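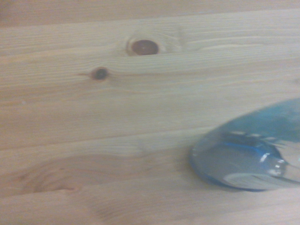
Gönül Bozkurt replied:
I read your post two times and I still think you should not pay anything yet. A notice of arrears is not a decision. Did the management company send you the yearly statement, with the costs separated by apartment? If they did not, ask for it in writing first and keep a copy of your letter.

kalta_street_14 wrote:
Thank you, Gönül. I will explain better. Our building in Kalta is managed by Kukgate. In July all owners received a letter about hot water. For my apartment the correction is 1252, to be paid in one amount. My neighbor has the same floor area and her correction is 888. We both have meters, and I was away for five weeks in winter, so I don't understand how I can be higher than her.

Posted 8 September 2023

stutov wrote:
Maybe your meter is right and you simply use more water. I am sorry to say it, but people always believe they use little. I washed dishes under a running tap for years and was very surprised when I finally read my own meter every evening. Now I fill the sink, and my bill is nearly half of what it was.

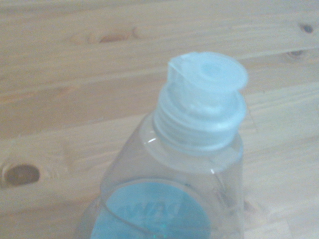 Re: Correction for hot water, what can I ask for?

Güven Sönmez wrote:
I don't agree with stutov. It is good advice for saving water, but the question was about a correction for a past period. A correction usually means that the monthly payments were estimated and later compared with a reading. So there are two things to check: which reading they used at the start, and which one at the end. If one of them was estimated also, the whole sum can be wrong.

In my case the start reading belonged to the old meter, which was replaced the year before. I sent them the replacement record and they made a new calculation. It took a long time, but I paid much less.

kalta_street_14 wrote:
Our meters were replaced too! A man from Ertürk came and I signed a paper, but he did not leave me a copy. Can I still ask for it?

Güven Sönmez wrote:
Yes. Ask both Kukgate and Ertürk, in separate letters. Write the number of the meter as it stands on the meter today, and the date of your letter. Please don't do it by phone.

stutov wrote:
I did not say that she should not check. I only said that the meter can be right. Also, if she refuses to pay and later it is found that the sum was correct, there can be a late fee. I would pay and complain after.

Gönül Bozkurt replied:
Here I have a different opinion. When you pay the full amount without any remark, some companies treat it as agreement. It is better to pay the part you don't dispute, and to write on the transfer that the rest is under question. But look in your management contract first - the term for objections should be there, and it can be short.

kalta_street_14 wrote:
I found the contract. The term is 30 days from the day the statement is received. But I received only the letter with the sum, no statement. Does the term run already?

Gönül Bozkurt replied:
According to the words you quote, it runs from the statement. I would still send the objection today, by registered mail, and mention that the statement is missing.

kalta_street_14 wrote:
I will go to the post office this afternoon. My neighbor also wants to send one, even if her sum is smaller.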